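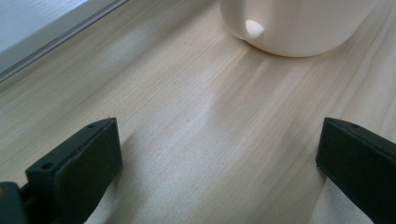
I have a grudge against the word "glitch," and I'd like to spend a few minutes on it.

Last September I was collecting demonstrations for a table-clearing job at Trallix. You take a hand-held gripper, you do the chore yourself, the camera on the tool records it, and later a robot arm learns to copy you. Simple work, kind of soothing if you put the radio on. My list said mugs, bowls and small containers, 40 runs of each, and I got through it in good time and felt pretty pleased with myself.

Then we trained on it, put the result on the arm, and the arm closed its fingers on thin air. Over and over! It would head for a mug, stop short, squeeze nothing, lift nothing, and carry that nothing over to the tray with total confidence. On one run it came in again after the "drop," caught a bowl with the outside of a finger and sent it off the table onto Petronella Mokoena's foot. She was fine (boots, thank goodness), but she was standing there because we'd all gotten used to standing there.

The write-up called it a perception glitch. I was in the room when that got typed and I didn't say a word, so some of this is on me.

What had really happened was duller. The fingers on my hand-held unit had been swapped partway through the month for a set that was 10 millimeters longer, and the file that tells the software where the fingertips are never got changed. So every recording I made after the swap had the tips in the wrong place. The software wasn't confused about the mug at all. We had told it something false, 104 times, and it believed us.

A glitch sounds like weather. It blows in, it blows out, you restart the machine and get on with your afternoon. Once that word is in the report people stop digging, and we did stop, for nearly two weeks. We wiped the lens. We moved the lights. Somebody decided shiny white dishes were the problem, and I spent a whole morning re-recording with dull ones, using the same wrong fingers. I still get cranky thinking about that morning.

I've heard the argument for soft words. People clam up if a fault report reads like a court summons, and I've worked in a place like that - at Zondcombe I once watched a grown man hide a cracked bracket in his lunch bag. But "fingers changed, offset not updated" doesn't accuse anybody. It has no name in it. It's just the thing that happened, and the next person can go and check for it.

The other thing I'd fight about is the empty grip. We had a perfectly good signal that something was off, since the arm knew how far its fingers had closed, and fingers that close all the way aren't holding a mug. We logged 221 of those and treated them as misses, the way you'd shrug at a bad throw in darts. A miss should stop the arm, or at least two in a row should. I asked for that in the spring and was told it would slow testing down. Well, sure it would. So does a trip to get your toe x-rayed, and a heavier bowl could easily have meant one.

We have the stop now. Two empty closes and the arm parks itself until a person walks over and clears it. It's annoying, I'll admit it, and I've cursed at it with a coffee in my hand. There's also a strip of tape on the floor that we stand behind while it's moving, and Petronella is the strictest about it, as you'd expect.

And before I start recording, I put the two fingers against a gauge block and compare what I read with what's in the file. It takes less time than finding a decent radio station. If your shop does this kind of work and you don't have that check, go add it before you buy another camera or blame another dish. And if the report on your desk says "glitch," send it back and ask what moved.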